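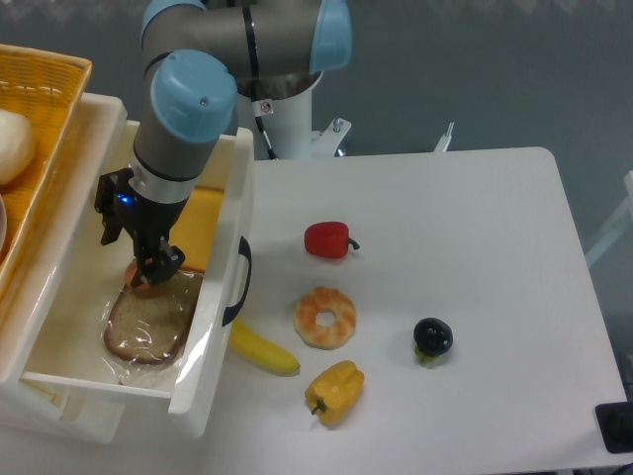 白い引き出しの中のパン。ラップで包んであります

わが家の「パンの引き出し」の作り方

朝ごはんの支度で一番めんどうなのって、焼くことでも塗ることでもなくて、探すことだと思うんです。パンは棚の上、チーズは冷蔵庫の奥、ハムはどこだっけ……と毎朝うろうろしていた私が、7月に思いきって卓上の引き出しをひとつ、サンドイッチ専用にしてみました。これがすごく楽! やり方を聞かれることが増えたので、まとめておきますね。

用意するもの

・白いプラスチックの小さな引き出しケース(取っ手が大きめのものが開けやすいです)
・ケースの上に置ける編みカゴ
・食品用ラップ
・好みのパン。うちは茶色いパンと丸い白パン
・はさむ具

ケースは近所の店で2,000円しませんでした。高いものでなくて大丈夫。ただ、買う前に内側の幅だけは測ってください。私は一度、食パンが斜めにしか入らないケースを買って泣きました。

1. 引き出しを洗って、しっかり乾かす

新品でも洗います。食器用の洗剤でさっと洗って、引き出しを抜いたまま伏せておくだけ。私は土曜の夜に洗って、朝まで放っておきます。角のところに水が残りやすいので、最後にキッチンペーパーでひと拭き。

2. パンを一枚ずつラップで包む

ちょっと手間ですけど、ここは省かないほうがいいです。まとめて包むと、一枚出すたびに残りが空気にふれて、端からカサカサになってしまうので。包み方はざっくりで構いません。ラップの端がはみ出してシワシワでも、味には関係なし! 友人のイネスはキャラメルみたいにきっちり折りますが、私は毎回くしゃっとやって終わりです。

切るなら厚めが好きです。薄いと具の水分に負けてしまいます。

3. 入れる順番を決める

底にパンを平らに置いて、その上に丸い具、チーズのような平たいものは奥の壁に立てかける。これで開けたときに全部が見えます。重ねてしまうと下のものを忘れるんですよね。前に一度、パンの下からいつのチーズかわからないものが出てきて、それ以来うちでは「平たいものは奥に立てる」がルールです。

4. 丸パンは上のカゴへ

丸いパンは引き出しに入れるとつぶれるし、場所も取るので、ケースの上のカゴに。編み目のあるカゴだと蒸れにくくて気に入っています。皮がふにゃっとしてきたら、霧吹きをひと吹きしてトースターへどうぞ。

5. テーブルの端に寄せて置く

ケースは左端が定位置。真ん中は広く空けて、そこでパンに具をはさみます。右利きの私は左手で引き出しを開けて右手で取り出すのが楽でしたが、左利きの人は逆を試してみてください。

気をつけてほしいこと

チーズやハムを常温の引き出しに置きっぱなしにするのは絶対にだめです。うちでは前の晩にパンだけ入れておいて、具は食べる直前に冷蔵庫から移します。出しておくのは長くても30分。夏はもっと短く。残ったらすぐ冷蔵庫に戻します。

それから、パンくず。気づくとレールに入りこんで、引き出しがギシギシ言い出します。小さな刷毛があると便利で、私は使わなくなったお菓子用のを下ろしました。

よく聞かれること

トマトは入れてもいい? 入れるなら切ったあとキッチンペーパーで水気を取って、小皿にのせてください。じかに置くとあとで洗うのが大変です。

子どもでも使える? アガットさんのところは6歳の男の子が自分で開けてはさんでいるそうです。チーズだけ三枚重ねになるらしいけど、まあ、それもよし。

冷凍したパンは? ラップのまま前の晩に引き出しへ移しておけば、朝にはちょうどよくなっています。真冬の台所だと芯が少し固いことがあるので、そのときは軽くトーストします。

次は下の段をジャムとバター用のナイフ置き場にするつもりで、いま仕切りを探しているところです。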